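The rules on the wall, and what we've changed since April 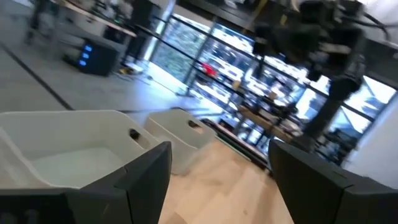

Two bins and a gripper on the floor side of the workshop, Osthorpe. Photo: Florian Frei

I promised last time that I'd write up the new working rules for the robot room, and then I didn't, and three of you have now asked me about it in the kitchen. So here we go. Get a tea.

Most of you will remember the old rules. They were a single laminated sheet, written by Gebhard Schnyder in one afternoon, and for a long while they did the job perfectly well. "Keep clear when it's moving" was rule one, and rule two was more or less the same thing in capitals. The trouble is that we do far more work by hand-guiding and remote control than we used to, with people in and out all day, and "keep clear" doesn't tell you much when your whole task is to stand next to the thing and teach it to pick up a bin.

Hermine Eder and I sat down with the risk assessments (all 80 pages of them, and I read every one, please be impressed) and tried to work out which bits people need in their heads while they're working. The rest can live in the folder. What follows is the short version.

Floors first. If a task happens at floor level, the floor is part of the work area and gets treated like one. Bins, boxes and whatever else the arm is going to handle go out before the session begins, and after that nobody leans in to nudge them. I'm as guilty as anyone here. You see a bin sitting a bit skew and your hand just goes! From now on you call "hold", wait for the operator to say "held" back to you, and only then step in. If you don't hear the word back, you stay put. Meinrad Koller thinks this is a bit much for moving a plastic bin six inches, and he said so at some length, but he's been doing it all month and I haven't heard him forget once.

Cables next. Anything lying loose gets looked at before power-up and again after lunch, when things have usually wandered. If you find one across a walking route, move it or tape it, and put it in the book. The book is the green one by the door, not the green one by the printer, which belongs to Fankhauser and which they would quite like us to stop writing in.

Speed is the one that caused the most arguing. We've settled on 200 millimetres a second as the top speed whenever a person is inside the marked area, and that's for teaching and for testing alike. Kilian Moser wanted a higher figure for experienced operators. I did think about it – he's very good, and he's right that slow sessions are tiring – but I don't want a rule that depends on who's holding the controls. You'd have to know everybody's status before you knew how fast the arm might come at you, and visitors certainly won't. So it's one number for all of us, and we'll look at it again in the autumn.

Which brings me to grippers. Please treat open fingers as live. I think we all have a healthy respect for the big joints and then get rather casual about the end of the arm, probably because it's small and we spend all day looking at it. The pinch check is now written into the start-up card: fingers open, fingers closed, fingers open, with both your hands where your partner can see them. It takes less time than finding a pen to sign the card with.

Handles deserve a mention too. A bin with a cutout handle is lovely for us to carry and a nuisance for a gripper that comes in slightly off, so if you're writing a new task, say in the task sheet whether the arm should be going for the rim or the handle. Don't leave it to whoever is driving that day. We had two people running the same sheet in two different ways last month, both perfectly sensibly, and the recordings were no use to anybody at Evari because they couldn't be compared.

A few smaller things. Lanyards off, hair tied back, no sleeves flapping. Bags go in the lobby. If the sun is coming in hard and you can't read the status lights from where you're standing, go and stand somewhere you can, or stop for a bit. And the emergency stop gets tested first thing, by pressing it, please, as opposed to looking at it fondly.

Money, briefly. The new floor markings and the second stop button came to 1,295 pounds, and it's all paid for out of this year's budget, so nobody's conference trip has been touched. The button should be fitted on Thursday. We'll need the room from two o'clock, so finish up your sessions before then.

The full rules are in the shared folder under Vorkesex (I know, I didn't name it) and there's a printed copy by the door. If something in there doesn't match how your job really goes, come and tell me, or write it in the margin. Gebhard has already corrected my spelling of "manoeuvre" on page one.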